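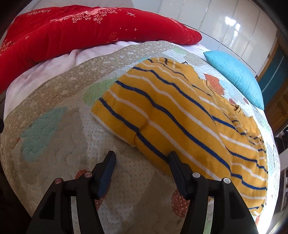
*Garment work with the hand-held gripper: a striped knit sweater on a quilted bedspread.*

## About Skurkach

Skurkach records household tasks done by hand, so that robots can be trained to do them. We are based in Cenetdale, above a former print works, and we have a second, smaller site in Podska where the remote-control rigs are kept. The company was set up by Fatos Todorova, who still leads the recording side and trains every new demonstrator.

Most of our work concerns cloth: folding, smoothing, turning sleeves the right way out, moving a garment from a bed to a drawer. Cloth is awkward for a robot. It has no fixed shape, it hides parts of itself, and a knit behaves differently from a woven shirt of the same size. A patterned bedspread under a patterned sweater adds to the difficulty, as the edges of the garment have to be found among a good many other edges.

## How we work

We use two methods.

**By hand.** The demonstrator holds a gripper with two fingers and a camera mounted on it, and carries out the task at normal speed. The camera sees what a robot's wrist camera would see. The position of the gripper and the opening of the fingers are logged alongside the video. The equipment is light and needs no robot on site, so this is the method we use in people's homes.

**By remote control.** The operator sits at a desk and moves a pair of leader arms; the robot copies them. It is slower, and operators need more practice before their recordings are usable. We use it for tasks where the force applied matters, or where a client's arm has limits that a person's arm does not.

Clients often ask for a mixture. A typical order starts with hand recordings in ordinary rooms and is finished with a shorter set on the client's own robot at Podska.

## Homes and households

Our home programme now covers 103 households. Rooms are recorded as the residents keep them. We do not bring backdrops, and we do not change the bedding or clear the shelves. Residents agree in writing to each visit, and any recording can be withdrawn on request up to the point of delivery. Faces, letters and screens are masked before a file leaves our system.

## Checking

Each recording is watched in full by a reviewer who was not present when it was made. Failed grasps are kept and labelled as such — clients who do not want them can filter them out. Recordings with lost tracking, a covered lens or a missing start marker are rejected. The review tool, Hodžić, was written in-house and is supplied with every delivery, along with notes on the file format.

## The team

We are a small company. Five people work full time on recording, and reviewers are employed on part-time contracts. Demonstrators are paid by the hour and not by the clip, which keeps the pace natural. New demonstrators begin with towels, go on to shirts, and are given knitwear last.

## Visits and enquiries

Prospective clients are welcome at Cenetdale by appointment. Podska is open to visitors only when a rig is free, usually in November. Please state the task, the type of gripper and the camera position you need when you write, as a quotation cannot be prepared without them.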